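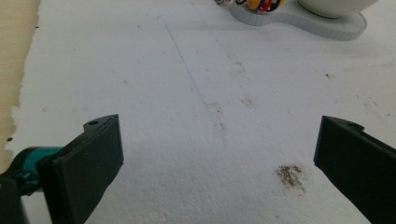

Can I put wet paint cans out with the regular trash in Merkcombe?
I've got a bunch of half-full latex cans left over from doing the hallway in August and my garage smells like a hardware store. The town page is useless and I don't want to get one of those orange stickers again.

duskporch
They won't take them wet. Dry the paint out first, then put the cans in the regular trash with the lids off so the crew can see it's hard. I stir in cheap clay cat litter, leave it overnight, and by the next evening it's like old oatmeal. A can that's nearly full takes forever, so pour half of it into a lined box and do the two separately. This is only for latex!! Oil-based stuff has to go to the drop-off in Comivville, and they charged me 20 bucks last time, which I'm still kind of sore about.

tanglewood_40
what he said. or just give it away, I put mine on the curb with a free sign and it was gone by lunch

mrs_pickle
I'd call before driving out to Comivville, they changed the hours on me once and I sat at a locked gate with a trunk full of varnish. Also check the lids, some of my older cans didn't say latex anywhere, but if the label says to clean up with soap and water you're fine to dry it. Litter works great, sawdust too if you have it lying around (takes a bit longer though).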